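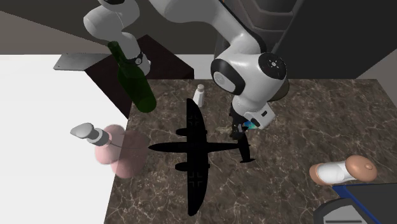

Has the automation changed the number of people working on the returns line?
The team is the same size as in August, but three of them now do different work for most of the shift.

Trotwood site, progress report to Sadel

The arm handled 716 items in this period. Of these, 167 were passed to a person, mostly bottles with unusual shapes and thin objects that are difficult to grasp. This is more than we planned. Punolex is preparing new grasp settings, and we test every change in simulation before it goes to the line.

The three operators who sorted by hand now check the passed items and correct the records. They tell us that their shoulders are less tired, but that the waiting between items is boring – one of them asked to return to packing, and we agreed. We also moved the break to 10:30, so that the arm is not left without a person near it.

Training took longer than the plan. The Giannakopoulos manual uses many technical terms, and we are rewriting the chapter about restarts in simple words.

For the next period we ask to move the unused travel money to training hours. The total budget stays as approved.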